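Tablecloth

I started this entry for the Goodall household wiki because my nephew asked why anyone would own more than one tablecloth, and I got a bit carried away. A tablecloth is a piece of fabric (or something pretending to be fabric) laid over a table, for looks, for protection, or to hide the ring left by a hot casserole dish. It's one of the oldest bits of household linen going, and I own 29 of them, so make of my neutrality what you will.

Origins

The Romans are usually given credit for getting cloths onto tables in Europe, and by the Middle Ages a long white linen cloth was what you'd expect at any wealthy table. Diners often wiped their hands on the overhanging edge, or on a separate strip laid along the side, which I find very relatable. White stayed the colour of choice for centuries. It showed that you had the servants, the soap and the sunshine to keep it that way!

Damask is the one most people picture for a formal dinner. The pattern is woven in, so it only shows when the light catches it at an angle, and the name comes from Damascus. My grandmother had one that came out at Christmas and at no other time, and we weren't allowed beetroot within a metre of it.

Materials

Linen is lovely and creases if you look at it sideways. Cotton is the everyday choice: cheap, washable, happy on the clothesline in a stiff breeze. Polyester doesn't need ironing and dries before you've finished hanging it, though it can feel a bit slippery under a plate. Then there's oilcloth, traditionally cotton or linen coated with boiled linseed oil, and the vinyl-coated stuff that has mostly taken its place. If you grew up in Australia in the seventies or eighties you've almost certainly peeled your forearms off a vinyl one in February.

Printed cloths

This is my favourite part, so bear with me. Block printing came first, with carved wooden blocks pressed onto the cloth by hand, then engraved copper plates and rollers sped things along in the eighteenth and nineteenth centuries. Screen printing gave us the bold fruit and wattle designs of the mid-twentieth century (Mum's had pineapples). Digital printing has blown the whole thing open, because a printer can put more or less any picture on a cloth without cutting a screen for each colour. Paintings are popular, especially the swirly, starry kind, which hold up well on a big flat surface and are very forgiving of crumbs.
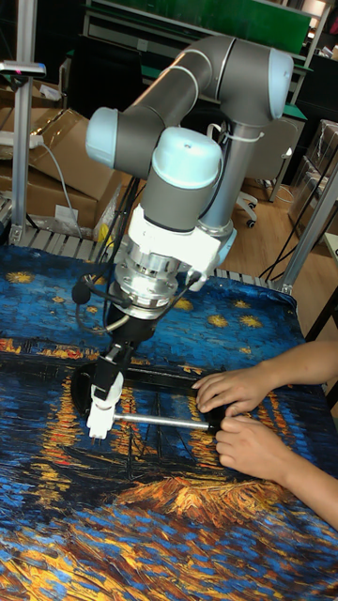 A printed cloth with a starry night over water.

I've got a catalogue from a little textile firm called Flestel that lists 173 printed designs, and my friend Bradley Pearce has tried to talk me out of most of them. He's a plain linen man. We've agreed to disagree, mainly over lunch.

Size and drop

The drop is the length of cloth that hangs over the edge. For everyday meals, 15 to 30 centimetres is comfortable. Go longer for something formal, and all the way to the floor for a buffet, where you want somewhere to shove the boxes. To get your size, measure the tabletop and add twice the drop to both the length and the width. I once forgot the "twice" and ended up with a very expensive runner.

Round tables want round cloths, in my opinion, although a square one laid over the top with its corners dangling looks rather sweet at a morning tea.

Care

Get to a stain early. Cold water for blood and egg, and for red wine blot first (please don't rub it) and then soak. Candle wax can be hardened in the freezer, scraped off with a blunt knife, and the remainder ironed out between sheets of brown paper. Nigel Ackroyd taught me that one after an incident with a birthday cake, and it has saved me three cloths so far.

Prints are best washed cool, inside out if there's a lining, and dried in the shade. Our sun will take the blue out of a cloth over a single summer. Store linen rolled if you've got the room, or refold it along different lines every so often so the creases don't wear through.

See also: table runner, placemat, doily, tea towel, napkin (or serviette, if you're my aunt Jina).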